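임대차 종료 시 붙박이 책장과 벽면 타공 원상복구 범위 문의

작성자: 창가쪽방
분류: 주택 임대차 > 퇴거·정산
조회 200

전용 25㎡ 원룸형 주택에 2년 거주 후 퇴거 예정입니다. 관리는 Matar 주택관리에서 하고, 계약서 특약 17항에 "임차인은 퇴거 시 설치물을 철거하고 원상으로 복구한다"고만 적혀 있습니다. 도배나 타공에 관한 별도 조항은 없습니다.

문제는 거실 벽면 책장입니다. 입주 당시 이전 임차인이 두고 간 고정식 책장이 이미 있었고, 저는 그 옆에 같은 높이의 책장을 추가로 세우면서 벽에 앵커를 박았습니다. 제품은 Skonetti 조립식이고 전도 방지용 브래킷을 석고보드 벽에 고정한 상태입니다.
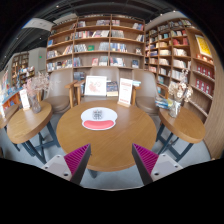
책으로 둘러싸인 자리의 원형 나무 테이블

관리사 측은 책장 두 개를 모두 철거하고 벽면 전체를 재도배하라고 합니다. 확인하고 싶은 것은 다음과 같습니다.
- 이전 임차인의 책장까지 제가 철거해야 하는지
- 앵커 구멍 보수만으로 충분한지, 벽면 전체 도배 비용을 부담해야 하는지
- 보증금에서 일방적으로 공제할 수 있는지

입주 시 인수인계서는 받지 못했고, 입주 당일 휴대전화로 찍은 사진은 있습니다.

brastudent_살림
Brastudent 기숙형 주택에서 나올 때 비슷한 일이 있었습니다. 저는 구멍을 퍼티로 메우고 나왔고 별말 없었습니다. 벽지 색이 비슷하면 잘 안 보입니다. 일단 메우고 사진을 보내 보세요.

임대차정산메모
항목별로 나누어 보아야 합니다.

1. 이전 임차인의 책장
원상복구의 기준은 원칙적으로 본인이 임차할 당시의 상태입니다. 입주 시점에 이미 있던 설치물이라면 특약에 달리 정한 내용이 없는 한 철거 의무를 지지 않는 것으로 보는 것이 일반적입니다. 다만 이전 임차인에게서 시설을 양수했거나 임차인 지위를 승계한 경우에는 결론이 달라질 수 있으니 계약 경위를 먼저 확인하십시오. 입주 당일 사진은 촬영 일시 정보가 남아 있는 원본 파일로 보관하십시오. 메신저로 전송한 사본은 그 정보가 지워지는 경우가 많습니다.

2. 추가로 설치한 책장과 앵커
본인이 설치한 부분이므로 철거와 보수 의무가 있습니다. 석고보드용 앵커는 억지로 뽑으면 주변 보드가 함께 뜯겨 보수 면적이 커집니다. 나사형은 역회전으로 빼고, 날개가 펴지는 형식은 나사를 푼 뒤 몸체를 벽 안쪽으로 밀어 넣고 표면만 메우는 방법이 있습니다.

3. 도배 비용
통상적인 사용으로 생긴 변색이나 마모는 임차인 부담이 아닙니다. 타공으로 훼손된 부분은 부담 대상이지만, 범위는 보수에 필요한 면적으로 다투어 볼 수 있고 벽지의 사용 연수에 따른 감가도 주장할 수 있습니다. 관리사에 마지막 도배 시기와 견적서를 서면으로 요청하십시오.

4. 보증금 공제
실제로 복구 의무가 인정되는 금액은 공제될 수 있습니다. 금액에 동의하지 않으면 퇴거 전에 내용증명으로 이의를 남기고, 합의가 되지 않으면 주택임대차분쟁조정위원회에 조정을 신청하는 절차가 있습니다. 정산 합의서에 먼저 서명하면 이후 다투기 어렵습니다.

Conda동거주
특약 문구에 "설치물"의 주체가 안 적혀 있는 게 걸리네요. 관리사가 그 점을 근거로 들 수 있으니 통화하지 말고 문자나 메일로 주고받는 편이 낫습니다. 철거 전 벽면 사진도 찍어 두시고요.

창가쪽방
답변 감사합니다. 원본 사진은 백업했고 견적서는 메일로 요청했습니다. 앵커는 날개형이라 말씀하신 방법으로 처리할 예정입니다.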